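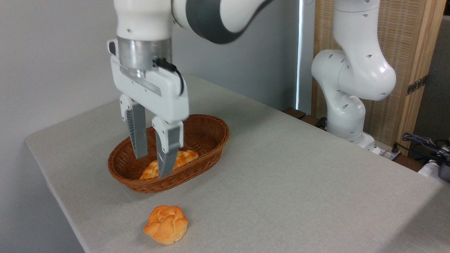
Progress report: Trenura two-arm kit, bench review

5 min read

2018-10-05

We're a good way into the Trenura review now and I'm happy to say it's the most enjoyable piece of bench work I've had in ages! For anyone picking this up fresh, the grant pays for us to put the kit through a plain set of food-handling jobs and tell you whether a small bakery or a school canteen could get honest use out of one. The last report (March) was mostly about waiting on delivery and sorting out the bench, so this one has a lot more in it.

Setup

Unboxing to first movement took us a single afternoon, which I did not expect. The arms bolt down without any drama, the grippers go straight onto the flange, and the Tosh software found both arms on the first try. The printed manual is thin, but the on-screen help is terrific and somebody has clearly sat down and thought about what a new owner is going to get wrong. We did lose a morning to the emergency stop, which has to be reset in the software as well as at the button. The manual has it on the very last page. We've asked Bredgate, the distributor, to move it to the front.

Bread handling

We've started with bread rolls and a woven basket, and I'd recommend them to any lab doing this sort of thing. Rolls squash, they're never quite the same shape twice, and a basket rim is a lovely awkward thing for a gripper to get around. The job is to take a roll from the tablecloth and put it in the basket, or the other way about, with no operator touching the controls once it has begun.

So far we've logged 441 attempts. The first 200 were done on factory settings and the kit managed it a bit more often than not, with most of the misses being fingers that closed too high and slid off the crust. Then we dropped the approach height, turned the closing force right down and tried again. In the latest block of 100 it got 84, and I was grinning by the end of the day!

The long plaited rolls are the easier ones. The fingers straddle them across the narrow way and the lift is nice and level, provided the arm comes in square to the roll. The round knotted ones are harder, particularly once they've rolled up against the side of the basket and there's no room for a finger to get down between crust and wicker. Most of the remaining failures are that exact situation. The kit can be taught to nudge the roll toward the middle first, and we have an early version of that going, though it's slow and I wouldn't show it to a baker yet.

One small thing that pleased me: changing the closing force is a slider, with the number beside it, and it can be saved under a name. Our list now has "crusty", "soft" and "yesterday's" in it.

Things that need work

The gripper cable. It loops out from the side of the housing and has to be watched when the arm is working low over anything with a rim. We'd like a clip, or a shorter lead, and Bredgate have passed that on.

Using both arms together. Each arm on its own is a pleasure, but the shared mode is fussy about how far apart the bases are, and we've had to re-measure twice. Nearly everything above was done with one arm at a time.

Cleaning. The ridges on the inside of the fingers hold crumbs. A soft brush does the job, but a canteen would want fingers that come off and go in the sink. Cloren list a washable set that's meant to fit, and a pair is on order.

Money and time

Spending is on track. The only unplanned cost has been bread, and I'm colouring that line green all the same. We're running a little over a week behind on the two-arm tests and ahead on everything else, so I don't expect the finish date to move.

Next

Washable fingers as soon as they turn up, then a proper go at the nudging routine, then both arms passing a roll between them. After that we move to softer things, starting with scones. If you'd like to come and have a turn on the controls, please do, any afternoon suits. Bring a jumper, the lab is freezing.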